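Crumbs on the Quilt: Cleaning a Bare Mattress with a Dustpan and Brush
Student project report, Household Care course, Ellwood

How this project started

My grandmother never owned a mattress protector in her life, and she swept her mattress with a little hand brush every time she changed the sheets. I had always thought of that as one of her habits, like saving string. When our course asked for a small household question that we could look at properly, I remembered the brush and wondered whether she had been on to something. A vacuum cleaner is loud and heavy and (in my building at least) usually out on loan to somebody on another floor. A dustpan and brush hang on a hook behind the door.

So the question I settled on was a plain one — how do you get dry crumbs off a bare quilted mattress with a dustpan and brush, and without pushing half of them into the stitching?

The surface

I spent longer on this part than I meant to, but I do think it matters. A quilted top is nothing like a floor. Ours is white, with puffy rounded cells, and every seam between the cells is a small ditch. Crumbs that land on top of a cell are easy. Crumbs that land near a seam slide in and stay there, and if you press hard with the brush you only pack them down further. For the dry runs I kept to one small heap of mixed crumbs, tan and golden ones, set down on a single cell with the pan waiting close by.

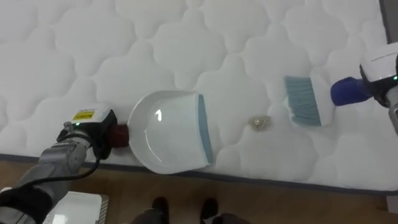
Syahrul Hartono read my first draft and wrote in the margin that I ought to try it with sugar as well, as sugar is what really ends up in a bed where people drink their tea, and it goes down into the seams far worse than bread does. I thought that was a very fair point! I added sugar to the plan, and it gave me the most trouble of everything.

The method

I tried 3 ways of brushing. The first was long strokes across the whole top, and I gave it up quickly, as the crumbs hopped from cell to cell and some went over the piping and onto the floor. The second was short strokes toward the pan, with the pan held flat and its rubber lip pressed down a little so that the quilting could not lift it. The third was the same again, but following the line of a seam wherever I could find one.

Short strokes were the best by a long way. The pan has to stay still, and that was the hardest thing for me to learn, because my hand always wanted to scoop.
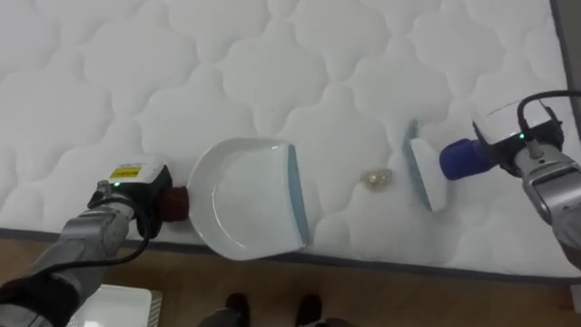 I also found that it helps to start at the far side of the mess and come in toward the lip, a little at a time, and to stop and empty the pan before it gets crowded. Sugar needed a second pass, and even then I could feel a few grains when I ran my palm over the seams. A soft brush did better than a stiff one on the cells — the stiff one was quicker in the ditches but I worried about the thread.

Working height

Our mattress is down at floor level, and I had not given that any thought when I began. After a full session of kneeling, my back had plenty to say about it. Standing and reaching down is fine for the near edge and the corners, but for the middle you really have to get onto your knees.

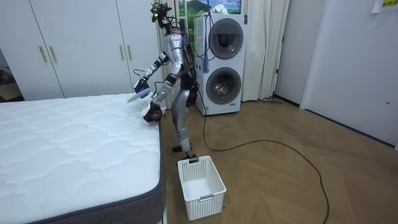

Could the whole thing be propped against a wall and brushed downward, one reader asked after I had put the draft up on the course page, with an old sheet along the bottom to catch whatever fell? I tried it the following evening. It works nicely for loose crumbs, and it is kinder to the back, but it takes two people to lift a mattress that size and the sheet has to be shaken out afterward.

What I would do next

I would like to repeat all of this on a mattress with a flat woven top, to see how much of the bother comes from the quilting. I would also like to try the brush first and the vacuum cleaner after it, if I can ever get hold of the vacuum cleaner. In the meantime I have hung a dustpan and brush behind my own bedroom door, and I use it when I change the sheets.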